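Chapter 6
Wear: How Surfaces Lose Material

By Chrysoula Tsakiris and Ruairi Nisbet
Revised in May

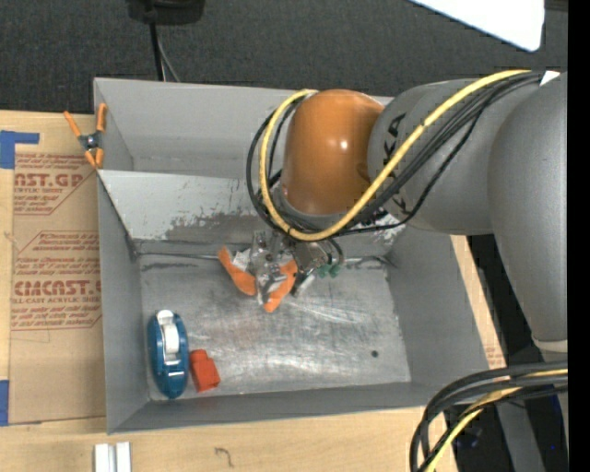 Every object that is used will slowly become a different object. A door handle becomes smooth where hands take it. A stair becomes lower in the middle. The sole of a shoe becomes thin on one side, and a good shoemaker can tell from it how the owner walks. In the earlier chapters we treated solid bodies as if their surfaces stayed the same for ever. We calculated the force of friction, we calculated the heat, and we did not ask what happened to the surface after the sliding had stopped. In the present chapter we ask it.

The loss of material from a surface by contact and motion is called wear. It must be separated from two other things with which students often mix it. Corrosion is a chemical change, and it can go on when nothing moves. Fracture is the breaking of the whole body, or of a large part of it. Wear is usually slow and takes place in a thin layer. In practice the three often work together. A steel shovel that is left in the rain gets a layer of rust, the next load of gravel removes the rust, and fresh steel is then open to the rain again. The shovel is lost faster in this way than by rust alone or by gravel alone.

6.1 A floor in Torham

We begin with a story, which one of us has used for many years in the first lecture of the course.

In the town of Torham there was a grain store with a stone floor. The building had one wide door to the road and one narrow door to the yard. When the store was closed and the town wanted to make it into a library, the builder measured the height of the floor at 157 points. He wished only to know how much mortar he must buy. When he drew the heights on paper, however, he saw a shallow valley that ran from the wide door to the foot of the stairs, with a smaller branch to the yard. This was the path of the workers with their sacks. In the corners, where nobody had reason to walk, the stone still showed the marks of the mason's chisel.

The deepest part of the valley was not in the middle of the path. It was at the foot of the stairs, where the men turned. Please remember this detail, as we will need it in Section 6.4. A foot that goes straight rolls from the heel to the toe and slides very little. A foot that turns under a heavy load must slide, and there is often sand between the shoe and the stone.

The builder's drawing teaches three facts. Wear follows use, so it can be read as a kind of record. Wear depends on sliding more than on simple contact. And a third body, in this case sand, may do more damage than the two bodies that we first think about.

6.2 What the surface looks like from near

Even a polished surface is rough if we look at it with enough magnification. It has peaks and valleys. The peaks are called asperities, from the Latin word for roughness. When two surfaces are pressed together, they touch only at the tops of the highest asperities. The real area of contact is therefore much smaller than the area we measure with a ruler.

This has an important result. The load that we put on the body is carried by a very small area, and the pressure at each small contact is high. For many metals it is so high that the tops of the asperities are flattened and do not come back to their old form. If the load is doubled, more asperities are pressed flat, and the real area becomes nearly double too. You have met this idea already in Chapter 5, where it was used to explain why the force of friction grows with the load and does not depend much on the apparent area.

Now let the upper body slide. Each small contact is broken and a new one is made a short distance away. In most of these meetings nothing is lost. In a few of them, a very small piece of material is torn out or cut off. Wear is the sum of these few meetings over a long path.

6.3 The main kinds of wear

Different books divide the subject in different ways. We use four kinds, and we ask the reader to treat them as helpful names and to accept that a real surface often shows more than one.

Adhesive wear happens when two clean surfaces of similar material slide over each other. At the small contacts the two bodies join, and when they part, the break does not always follow the old border. A piece of one body stays on the other. This is the reason why two parts of the same soft metal should not slide together without oil.

Abrasive wear happens when something hard moves over something softer. The hard thing can be a rough surface or a loose grain. It cuts a groove, or it pushes the softer material to the two sides of the groove like a plow in a field. Sandpaper is a useful form of abrasive wear. A key carried in the same pocket as a pair of glasses is a less useful one.

Fatigue wear comes from repeated load. The surface may look perfect for a long time, while below it a small crack grows with each cycle. Then a flake comes off and leaves a pit. Ball bearings and the teeth of gears often end their life like this.

Erosive wear is caused by particles or drops that strike a surface. The inside of a pipe that carries muddy water will suffer most at the bends. Sea cliffs and airplane windows are also subject to it, at very different speeds.

Paint and other coatings need a separate word. A coating can be removed by any of the four kinds, but it can also simply lose its hold on the body below. When the first small area is bare, the edge of the coating around it is weak, and the bare area tends to grow from its edges. People who look after bridges know this well and repair small places early.

6.4 A first calculation

For sliding wear there is a simple rule, which we will derive in Section 6.6. The volume of material lost grows in proportion to the load and to the distance of sliding, and it is smaller when the surface is harder. In words:

volume lost = k x load x distance / hardness

The number k is called the wear coefficient. It has no unit. It must be found by experiment, and it changes greatly with the pair of materials and with the presence of oil, water or dust.

Consider a test of the kind made with the Tuominen apparatus, in which a pin is pressed on a turning disk. The load is 20 newtons and the sliding distance is 100 meters. If we keep everything else the same and let the disk turn until the distance is 205 meters, the rule tells us that the lost volume will be 2.05 times as large. Students sometimes expect that the wear must become slower, as the surface has become smooth. At the very beginning of a test this can be true, and we speak then of running-in. After it, the rate in many cases is steady.

Let us go back to the foot of the stairs in Torham. The load there was the same as on the rest of the path, and the stone was the same. What was larger was the distance of sliding in each step. The rule does not need any other cause to give a deeper hollow, although the sand has surely raised the value of k also.

Before you continue, find a step, a tool or a kitchen board that has been used for many years. Make a drawing of it and mark the places where material is missing. Write next to each place which kind of wear you believe was active, and keep the drawing, for it will be used again in Problem 14.

Related chapters and readings
Chapter 5: Friction between Dry Solids
Chapter 7: Oils, Greases and Thin Films
Chapter 9: Coatings and Their Failure
Reading: The Millstones of Susham
Reading: Notes on the Bisel Bridge Bearings
Appendix C: Hardness Scales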